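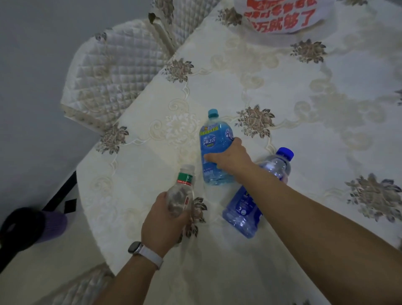
My project for the hospitality and tourism class was to find out why guests do or don't come back to a small guesthouse, and I picked the Mollska because my aunt used to stay there and I could get there by bus. It has 10 rooms, a breakfast room and a porch that everybody fights over in the evening. The owner, Josefien Cuypers, let me sit in the breakfast room for two weeks in May and bother people with a questionnaire, which was really nice of her!

## What I did

I printed 70 questionnaires and got 40 back. (I found a few more folded up in the magazine rack after I had done my charts, so those are not counted, sorry.) The questions were on the room, the breakfast, check-in, and whether the person had stayed before. I also read through the old guest books, the paper ones, and I stayed one night myself so I'd know what people were talking about when they complained about the stairs.

To have something to compare with, I looked at the Herberg, a bigger place down the hill. They wouldn't let me hand out forms, but the front desk manager talked to me for most of a morning and I took a lot of notes.

## What I found

I was sure breakfast would win. I had half of the introduction written already, all about homemade jam, and then I had to throw it out. People liked breakfast fine, but what the returning guests wrote over and over was that somebody remembered them. One couple always gets the Korby room (the rooms are named after old families in the valley, so there's a Korby, a Segers and so on) and they don't even have to ask for it anymore.

The complaints were mostly the stairs, the hot water in the Segers room before 8 a.m., and late check-in. With late check-in you call a number and wait on the porch, and if it's raining that is a pretty bad first impression.

At the Herberg they keep guest preferences in the booking system, so new staff can look them up. At the Mollska it's all in Josefien's head. I asked her what happens when she's on vacation and she laughed and said she doesn't go on vacation.

## What I'd do differently

I should have asked how people booked, because I wanted that for my second chart and didn't have it. Also question 2 was really two questions in one ("Was your room clean and quiet?") and a bunch of people circled both yes and no. My teacher caught that before I did. I left those answers out of the totals and marked it in the appendix.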